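Skotham Robotics Club: we need people for the kitchen project

G'day! I run the student crew at Skotham, and we're looking for 8 more people to join our kitchen sorting project in August. You don't need to code (I couldn't when I started). If you can tell a colander from a saucepan and put up with us rearranging toy strawberries for an hour, you're in!
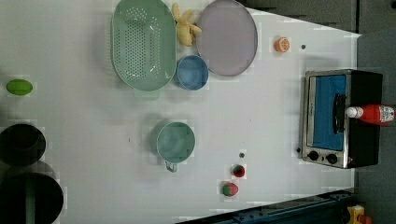

One of last term's crew reckons the first night is all fumbling and by the third you're arguing about where the measuring cup should go, so don't let nerves stop you.

Sessions run 60 minutes from 6 pm in the Volldale workshop, and we're chasing 3,000 finished pick-and-place runs before the Markusville comp. Snacks are on us. Wear closed shoes, please. Leave your name at the workshop desk and I'll get back to you with a start time.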